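**Packing line going over to a two-finger gripper - what happens to the packers?**

Akash Bhardwaj

Pakden is putting an arm on our end-of-line station in October. Two packers work it now, 1,000 cartons a shift. The supplier sent the simulator view below, taken from behind the fingers. What do the packers do afterwards, and who clears faults? 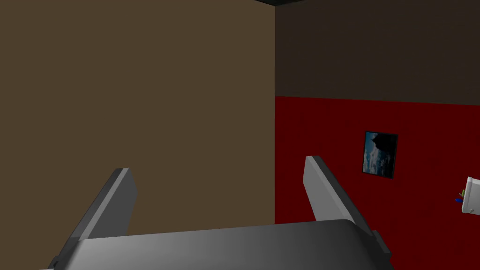 **Category: Handling / Grippers / Staffing**

**Rosemarie Fröhlich**

Your render has the fingers open with nothing between them, so it tells you little about grip. Ask for cycle times with your heaviest carton.

On staffing: we kept both people. One clears faults and resets, the other feeds blanks and checks labels. Fault clearing needs training and a lock-off procedure. Ours logged 129 stops in the first month - mostly crushed flaps. Less lifting, more standing and waiting. Agree the new grade before the arm goes live.

**Fadi Obeidat**

We had one at Ackroyd. Night shift hated it, days didn't mind. Get a spare set of finger pads.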